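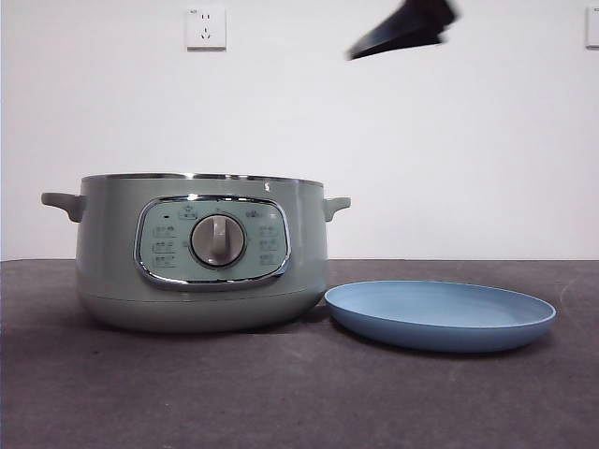

Ovodholm Library Network, Working Group on Medical History Cataloging

List archive: medhist-cat
Subject: Re: Kicking the 19th-century tonic ads out of "Drug abuse -- History"
From: Thabiso Ngcobo
Date: Jun 24, 2021

Replying to the points in order. I have trimmed the quoted message where I have nothing to add.

> The Gosling gift came to us as one block, and whoever processed it
> gave nearly every item the same heading, Drug abuse -- History. That
> covers the patent medicine ads, the doctors' letters, the asylum
> reports and the temperance tracts. A reader who searches the heading
> gets 699 records, and most of them do not discuss abuse at all. They
> are people selling cough syrup. I would like to strip the heading
> from anything printed before 1900 and be done with it.

I agree with the complaint and disagree with the fix. A date cutoff is easy to run, but it removes the heading from records that need it. The doctors' letters include several in which the writer describes his own morphine use over a period of years and asks a colleague for help in stopping. Those letters were written well before 1900. The word "abuse" does not appear in them, and neither does "addiction" in the modern sense; the usual terms are "habit," "inebriety" and, in the later ones, "morphinism." A reader looking for the subject will still expect to find them.

I pulled the full set in March and sorted it by type of item. The trade material (ads, price lists, labels, almanacs) should lose the heading and take the one for patent medicines, with a second heading for the drug if the drug is named on the item. If the drug is not named on the item, do not add it from outside knowledge. We know from other sources that many soothing syrups contained morphine, but formulas changed, and a label from one year says little about a bottle from another. A general note in the collection record will cover it.

> Second, the case books. Prutedico imported these with the patient
> names in the title field. Is anyone looking at that?

Yes. There are 41 case books. The youngest patient in the last volume was an adult at admission, and the volume closes in 1893, so our access rule does not restrict them. The names still should not be in the title field. They were put there because the import read the first line of each finding aid entry as a title. I have asked for the following change:

245: supplied title in brackets, giving the institution, type of volume and dates
520: summary, no personal names
561: custody history, moved from the general note where it was dropped

Names stay in the finding aid, where a family researcher can reach them. Please do not edit these by hand while the batch is open. Two records were edited during the last batch and the edits were overwritten.

> Third, I don't see why the letters need item-level records. We have
> 122 of them and one of us has to write the things.

The letters are the part of the gift that gets requested. At folder level they are described as "Correspondence, professional, various," and the reading room then brings out all four boxes for one sheet. That is more handling than the paper can stand. Item-level records do not have to be long. Writer, recipient, place, date, language, and a summary of up to 500 characters. I have drafted nine of them and they are in the shared folder for comment. The slow part is the handwriting.

A few rules I followed in the drafts, so that we can argue about them now:

Use the writer's own term for the condition in the summary, in quotation marks, and the current heading in the subject field. Do not swap one for the other. "Inebriety" in these letters covers drink, opium, chloral and in one case ether, and it cannot be mapped to a single modern term without reading the letter.

Do not diagnose. One of my own drafts said the writer "was addicted to cocaine by this date." The letter says that he took it for a painful jaw, that he slept badly, and that his practice had suffered. I have rewritten the summary to say that.

Doses are copied as written, in grains or drams. If a figure cannot be read, say so. One draft gives a dose that I read as "3 gr." and a second reader took for "8 gr." The summary now says the figure is unclear.

If the letter refers to an enclosed clipping or journal article, record whether it is present. Several are missing, and at least two are filed in the wrong folder.

> Last, is Olto going to index any of this, or are we writing
> summaries for a field that does not display?

Olto indexes the 520 and displays it in the full record view. It does not display it in the results list. The vendor setting for that applies to the whole catalog, and the other branches have asked that it stay off. I do not plan to raise it again this year. The keyword index does pick up terms inside quotation marks, which I tested with "morphinism" and "chloral habit." Both returned the expected drafts. Searching "chloral" alone also returned a swimming pool manual, through a misspelling in that record, and I have reported it.

On who does what: I will finish the trade material, as the list is already sorted. I would like two people for the letters, working on separate boxes, with each reading a sample of the other's transcriptions. Box 3 is mostly in German and should wait until we have a reader for the old script. The asylum reports and the temperance tracts can keep the heading for now. Some of the tracts deal only with alcohol and will need to be moved, but they are wrong in a way that does little harm and I would prefer to do them last.

One open question, which I could not settle from the manual. Four of the printed items are lectures given by physicians to other physicians, recommending cocaine as a treatment for morphine habit. They are medical texts, they are partly about habit, and one of them has a manufacturer's notice bound in at the back. I have them under Cocaine -- Therapeutic use -- History and Morphine abuse -- Treatment -- History, with a local note for the notice. If you would handle them differently, reply to the list with the record number so it stays in the archive.

Thabiso Ngcobo
Ovodholm Library Network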